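Section 5. Preparing a second-hand desktop for use as a household file store

5.1 Before you start

These instructions cover turning an old office tower into a box that keeps the household's photos, letters and accounts in one place. They were written by Margaux Fleury for the Kerum file store software and apply to any tower bought used, whatever the seller told you about it.

Treat the seller's listing as a guess. "Fully tested" usually means it was switched on once. "Upgraded" can mean that a part was swapped for whatever lay in the drawer. Check each claim yourself before you trust the machine with anything you can't replace.

You will need:
A cross-head screwdriver
A blank memory stick of at least 8 GB
A network cable
Two drives of the same size, bought new
A notebook and pen

CAUTION: Do not use the drive that came with the computer for your own files. You don't know how it was treated, and the health report it gives about itself is often kinder than it should be.

5.2 Looking inside

1. Shut the computer down, pull out the mains lead and hold the power button in for 10 seconds.

2. Lay the tower on its side and take off the side panel. On most office models this is one latch or two screws.

3. Write down the make and any model number printed on the board. You will want it for step 5 and again in 5.4.
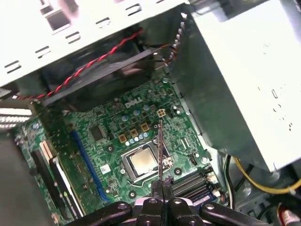
Figure 5-1. Maker's name on the motherboard, below the fan shroud.

4. Compare the processor and memory with the listing. If they don't match, decide now whether you still want the machine. Sellers are far easier to deal with before you've spent an evening on it.

5. Look up the board's manual on the maker's own site. Third-party "driver finder" sites will offer to do this for you. Leave them alone.

NOTE: You'll read advice to replace the thermal paste on every used computer. We don't think it's worth doing by default. If the machine stays quiet and doesn't shut itself off during the test in 5.3, leave the cooler where it is.

5.3 Testing the memory

A file store with bad memory can spoil files for months without a single error message, so this is the one test we won't let you skip.

6. Touch bare metal on the case before handling any part, and hold memory modules by their edges.

7. If you are adding memory, line up the notch in the module with the ridge in the slot and press both ends down evenly until the clips close. If it won't go, it's either the wrong way round or the wrong type. More force won't change that.
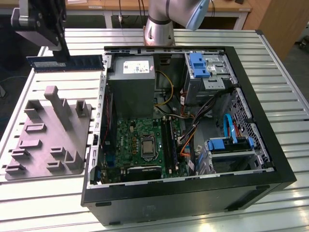
8. Refit the side panel, reconnect the mains lead and start the memory test from the blank stick you prepared in Section 4.

9. Leave it running overnight. The quick test takes a few minutes and proves very little, in spite of the large green tick.

10. If even one error shows, switch off, remove all the modules but one and repeat. Test each in turn. Throw out any that fail. We've had letters from owners who put a faulty module back "for now", and those letters tend to be followed by longer ones.

5.4 Settings worth changing

11. Enter the setup screen when the computer starts. The key differs between makers; see the manual you found in step 5.

12. Set the clock. If it has gone wrong again by the next morning, the small battery on the board is flat and needs replacing.

13. Set the machine to switch itself back on after a power cut.

14. Leave everything else alone. Guides that promise more speed from this screen are aimed at people playing games, and a file store spends most of its day waiting.

5.5 Fitting the drives and installing Kerum

15. Switch off, unplug, and fit both new drives. Write the serial number of each in your notebook, with a note of which bay it went into.

16. Start from the Kerum installer and choose Mirror when asked. The Stretch option gives you twice the space and loses the lot when either drive fails.

17. When the installer offers the Ondow remote access service, choose Not now. It works well enough, but you should get the store running at home before opening it to the outside.

18. Copy across a small folder first. Open several of the copies on a different computer and check that they look right. Then copy the rest.

CAUTION: A mirror is not a backup. If you delete a photo, it goes from both drives at once. Keep another copy on a drive that lives somewhere else, and bring it up to date at least once a month.

5.6 What it costs to run

Older towers use more electricity than the small boxes sold for this job. Don't rely on the figure printed on the power supply, which is only the most it can deliver; an 800 watt supply doesn't draw 800 watts to sit idle. Borrow a plug-in meter and leave it on for a full day of ordinary use. If the result puts you off, the drives can be moved to a smaller machine later by following Section 8.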